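Irkon Polytechnic, Cilstead Campus
Workplace Practice 1: Course Handout
Unit 3: Storage and Retrieval of Hand Tools

3.1 Scope of this unit

This unit deals with the storage of hand tools in shared workshops. It should be read together with Unit 2 (Housekeeping and Access), which covers aisles, floor marking and waste. Powered tools and chemical stores are excluded and are treated in Unit 6.

Students are expected to have read sections 3.2 to 3.5 before the practical class. The class runs for three hours in the Drirnow Building and begins promptly at 8 am. Enclosed footwear is required.

3.2 Terms used

Home position: the single location assigned to a tool when it is not in use.

Point of use: the bench or station at which a tool is ordinarily required.

Open storage: storage in which the tool can be seen without opening a door, lid or drawer.

Closed storage: any other storage, including cabinets, drawers and lidded cases.

Retrieval: the full sequence from recognising that a tool is needed to having it in the hand at the point of use. Walking time is counted as part of retrieval.

3.3 Open and closed storage compared

Open storage is generally preferred for tools used several times in a shift. A missing item is noticed at a glance, and the labour involved in an end-of-shift check is small. Its disadvantages are exposure to dust and moisture and, in unsupervised areas, a higher rate of loss.

Closed storage protects edges and calibrated surfaces and can be locked. Retrieval is slower, however, and drawers organised by one person are seldom understood by the next. Where closed storage is used in a shared workshop, each drawer must carry a label on its front face, and the contents list must be kept in the drawer itself.

Most workshops will need both. The usual division is by frequency of use, with precision instruments kept under cover regardless of how often they are called for.

3.4 The Ticona workshop exercise

The exercise concerns a maintenance workshop at Ticona with 20 benches and one central store. Every tool was returned to the store after use, and staff recorded their retrievals over 30 working days. Students will receive the record sheets in class and should prepare answers on the following matters:

Which tools ought to be moved to the point of use, and on what evidence.
Whether duplicate sets can be justified, taking into account the cost of replacement.
How the central store should be laid out once the frequently used items have been removed from it.

The record sheets contain gaps. Students should state how they have dealt with missing entries and should not fill them by estimate.

3.5 Holders, racks and slotted boards

A holder should accept the tool in one orientation only, and should release it without a second hand. Slots are suited to flat or narrow handles; hooks are suited to tools with an eye or a closed ring. Upright storage takes up little bench depth, but the holder must be stable when only partly filled. 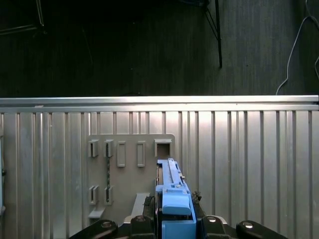
Figure 3.1. Blue plastic tool held upright beside a slotted tool holder board.

Colour may be used to identify the bench to which a tool belongs. It should be supported by a number or letter, as some users will not distinguish the colours reliably.

3.6 Assessment

A written report on the Ticona exercise is due at the end of March and is worth 30 per cent of the final mark. Reports are to be submitted through the student portal. Requests for an extension must be lodged with the Cilstead campus office before the due date.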